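Returning block and small-parts sets to the Jenura Toy Library

Block sets may be borrowed for three weeks and renewed once. Members are asked to prepare each set at home before bringing it to the desk, using the steps set out on this page.

Empty the bag onto a clear surface and sort the pieces by colour into shallow bowls. Compare them with the contents card, which remains in the bag pocket at all times.
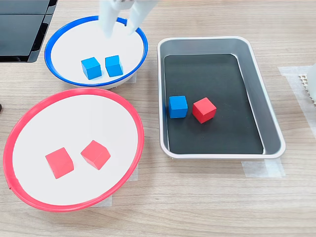 A member at the Hollero branch asked whether a set may be returned with a piece missing. It may. Please note the missing piece on the back of the card and hand it in within seven days if it is found.

Wipe wooden pieces with a cloth dampened in mild soapy water. Do not soak them or place them in the dishwasher.
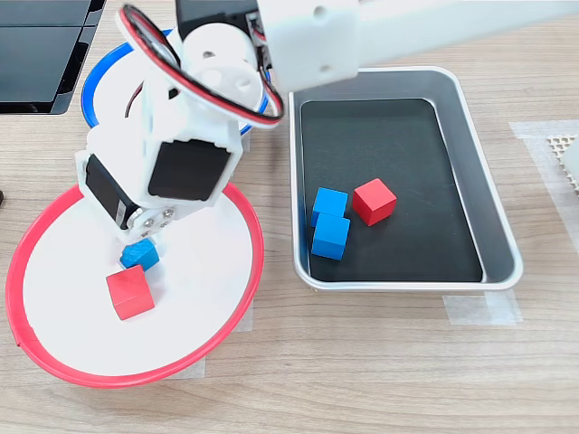
Drying takes longer than most members expect, particularly in August. Spread the pieces in a single layer, away from heaters and direct sun, and leave them overnight. Ordinary kitchenware is suitable - a round plate with a coloured rim, such as the red-rimmed one shown, will hold a small set.

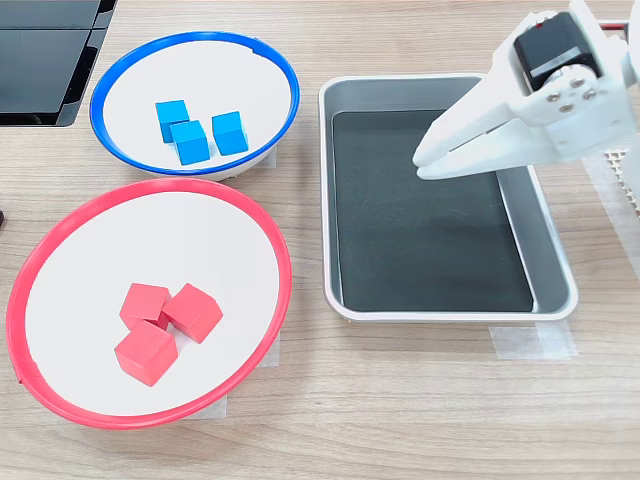
Could painted blocks be cleaned with vinegar, one reader wrote, as the Lu playgroup does? The library prefers soap, as vinegar may dull older finishes.

Once dry, transfer the pieces to a tray for a final check for splinters and chipped paint. Set damaged pieces aside in a labelled envelope.

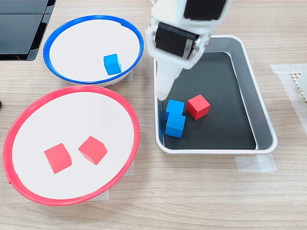
Cubes in a metal tray with rounded corners.

Returns are accepted at the Givus Street desk until 7 pm.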